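Schallplatten richtig waschen: Tipps für den Küchentisch

Wer einmal eine alte Countryplatte vom Flohmarkt nach einer gründlichen Wäsche gehört hat, will nie wieder ohne! Meine Pressung aus Lyons knisterte wie ein Lagerfeuer, und jetzt steht die Steelgitarre so klar im Raum, dass ich sie gleich zweimal hintereinander laufen ließ.

Ihr braucht destilliertes Wasser, einen winzigen Tropfen Spülmittel ohne Duft und Pflegezusatz, zwei weiche Mikrofasertücher und ein Abtropfgestell. Leitungswasser lasst bitte weg -- der Kalk setzt sich in die Rille.

Zuerst den losen Staub mit der Carbonbürste abnehmen. Dann das Tuch anfeuchten und immer in Laufrichtung der Rille wischen, nie quer. Das Etikett bleibt trocken, ein Marmeladenglasdeckel mit Gummiring schützt es prima. Mit klarem destilliertem Wasser nachwischen und die Platte senkrecht trocknen lassen, bei mir mindestens 2 Stunden.
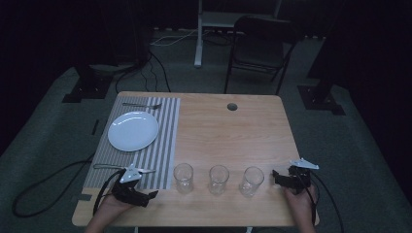 Wendell Abernathy schreibt dazu, er nehme für das Nachwischen grundsätzlich ein frisches Tuch, sonst verteile man den gelösten Schmutz nur wieder. Außerdem wechsle er nach 4 Platten das Wasser. Das mache ich inzwischen auch so, und der Unterschied ist wirklich hörbar!

Noch etwas zu den Hüllen: Die alten Papierinnenhüllen werfe ich nach dem Waschen weg und nehme gefütterte. Bedruckte Originale kommen natürlich nicht in den Müll, die stecke ich leer hinten ins Cover -- dann bleibt alles beisammen. Und vor dem ersten Abspielen kurz die Nadel säubern, von hinten nach vorn.

Nächstes Mal sind die Singles dran, von denen habe ich noch eine ganze Kiste aus Gindow.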